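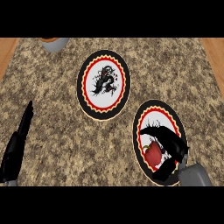 Monidura Community Kitchens Programme
Second progress report to the Lencho Fund
Submitted 2018-12-27 by Sumeya Degefa, Programme Manager

1. Purpose of this report

The report covers the second half of the first grant year. It sets out progress against the agreed work plan, spending to date, changes to staffing and the matters on which the Fund's agreement is sought. It should be read with the first progress report, which described the setting up of the programme and the choice of sites.

2. Summary

The programme is on course in most respects. Cooking classes are running at all 4 sites named in the grant agreement. Enrolment has reached 700 residents against the target set for the full year, and that target has therefore been met early. Work on the recipe handbook is behind schedule. The budget is underspent, chiefly on equipment and printing, and we ask that part of the balance be carried forward.

3. Classes

The class timetable was revised at the start of the period following comments from participants in the first round. Morning sessions were moved later to suit parents returning from the school run, and an evening session was added at the Flillik site. Attendance at Flillik improved once the evening session was in place. At the Jisteck site attendance remains uneven, and the site lead, Abenezer Jemal, has linked this to a change in the bus route which leaves residents of the upper estate with a long walk. We have written to the bus operator and await a reply.

The course content is unchanged. Each course covers planning a week's meals, buying within a fixed sum, safe storage, and the cooking of vegetables, pulses and grains. Tutors reported that the session on storage was too long and the session on pulses too short, and the two have been adjusted accordingly. Participants continue to ask for more baking. This falls outside the aims agreed with the Fund, and tutors have been told to refer such requests to the adult education service.

Of the residents enrolled, 43 have gone on to the advanced course, in which participants plan and prepare a shared lunch for a community group. Two lunches were held at Flillik for the pensioners' club. The club has asked for a regular arrangement, which we are considering in the light of kitchen availability.

4. Recipe handbook

The handbook was due to go to print in this period. The text is complete in draft and has been checked for nutritional content by Hiwot Dinsa. Printing was put off for two reasons. The first was that the quantities in several recipes were given for a family of six and had to be reworked for smaller households. The second was that the translation of the later chapters was returned with inconsistent names for cuts of meat and for some flours, and these are being corrected by the translator at no further cost.

We now expect to send the handbook to the printer in March. The number of copies will stay as agreed. Participants who finished their course before publication will be sent a copy by post, and a small sum for postage has been included in the revised budget.

5. Kitchens and equipment

The kitchen at Jisteck was closed for part of the period while the extractor was replaced. The landlord met the cost. Classes scheduled for those weeks were held in the school hall with cold dishes only, and participants were offered a place on a later course if they wished to repeat the sessions they had missed.

The purchase of replacement cookers has not gone ahead. The quotations received were higher than the sum allowed in the budget, and one supplier withdrew. Fulvio Valentini is seeking fresh quotations and will put a recommendation to the management group at its next meeting. The existing cookers passed their annual safety check.

Knives and chopping boards were replaced at every site. Food hygiene inspections took place at Flillik and Jisteck, and both kitchens kept their previous rating. The inspector at Jisteck advised that the hand basin should be labelled more clearly. This has been done.

6. Staffing

Tsion Workneh joined as course assistant at the beginning of the period and has completed her food hygiene training. One tutor left to take up full-time work elsewhere, and her classes were shared among the remaining tutors until the end of term. The post has been advertised. Should no appointment be made before the spring term, we would propose to run the evening session at Flillik every other week.

7. Finance

A statement of spending is attached as Annex A. Tutor fees and ingredients are in line with the budget. Spending on ingredients rose slightly towards the end of the period with the price of fresh vegetables, and tutors have been asked to favour seasonal produce where the recipe allows. Room hire is below budget following a reduction granted by the school. The lines for equipment and printing are largely unspent for the reasons given in sections 4 and 5.

8. Risks

The main risk to delivery is the vacant tutor post. The agreement for use of the Flillik kitchen is also due for renewal, and the trustees of the building have indicated that the rent may rise. Discussions are at an early stage. No safeguarding concerns were reported in the period. One minor burn was recorded in the accident book, and first aid was given on site.

9. Decisions sought from the Fund

The Fund is asked to agree to the carrying forward of the unspent printing and equipment lines into the second grant year, and to the revised date for the handbook. We would also welcome the Fund's view on whether advanced course lunches may be charged to the ingredients line when guests from other groups are present.

Annex A: Statement of spending
Annex B: Enrolment by site
Annex C: Revised timetable for the spring term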